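Leave the Bad Demo In

Went to the Amholm open day in September. Drove 49 miles for it, most of them behind a gravel truck. Got there with the coffee already gone. Fine.

Quick opinion, before I lose it: the best thing in the building was the slowest thing in the building, and they had put it at the back.

Up front was the big stuff. The Gasura line, lights, music, a guy with a headset. Boxes go in, boxes come out, everybody claps. I watched it for 4 minutes and could not tell you one thing I learned. Same box every time, same spot, same turn of the wrist. A vending machine has been doing that since my dad was a kid. They said 500 an hour on the banner and I beleive them. So what. I run a small shop in Vetville and I do not have 500 of anything.

Back past the restrooms was the Ruddock bench. No music. An arm working in a gray bin with a bunch of little blocks, green ones and reddish brown ones, clamps with orange grips on the bin walls, cables looping all over the arm. Looked like my garage. I stood there way longer than I meant to.

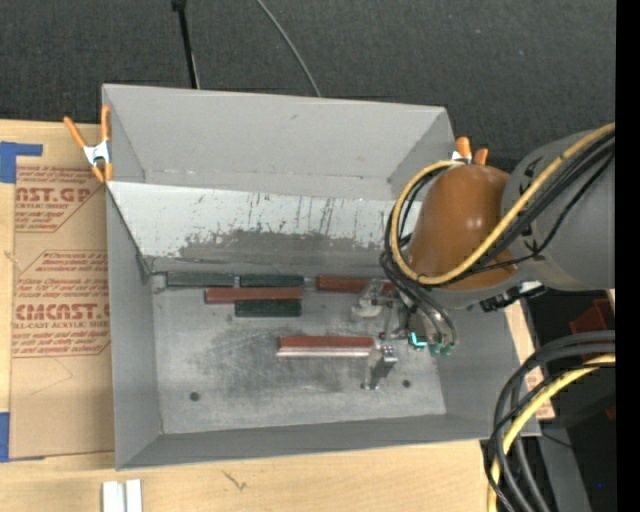
Is a slow robot worth showing to the public at all?

Slow is the only speed where people can see what it is doing, so for an open day it is worth more than the fast one.

I mean that. A person at the bench next to me had her kid with her and the kid was calling out which block it would go for. Wrong, wrong, right, wrong. Then it came down on a block against the wall, slipped, backed off and tried over. The kid groaned like it was a ball game. You don't get that from the box line. Nobody groans at a box.

And I learned things. Learned that a wall is a problem, because the finger needs somewhere to go. Learned that shiny metal is a pain for it, or so the woman running the bench told me, and she would know. Asked her how often it misses. She gave me a straight answer – more than they'd like, and worse in the corners. First straight answer I got all day. The headset guy, when I asked him the same thing, gave me a brochure.

My gripe is with whoever drew the floor plan. Somebody decided that visitors want polish and that a miss is embarassing. I think they have it backwards. People like me come to these things to work out if we should spend money, and a perfect loop tells me zero about that. I need to see it get stuck. How does it get unstuck, does a person have to walk over, how long does that take. That is the whole purchase right there.

There is a case for the other side, sure. Investors walk through, a local TV crew maybe, and you don't want your worst grab on the evening news. Ok. Then put up a sign. "This one is still learning." Costs 2 bucks.

Left at 3:30 with a tote bag and a pen that doesn't write. If they run it again next year I'll go – straight to the back, past the restrooms, and I hope there's a chair this time.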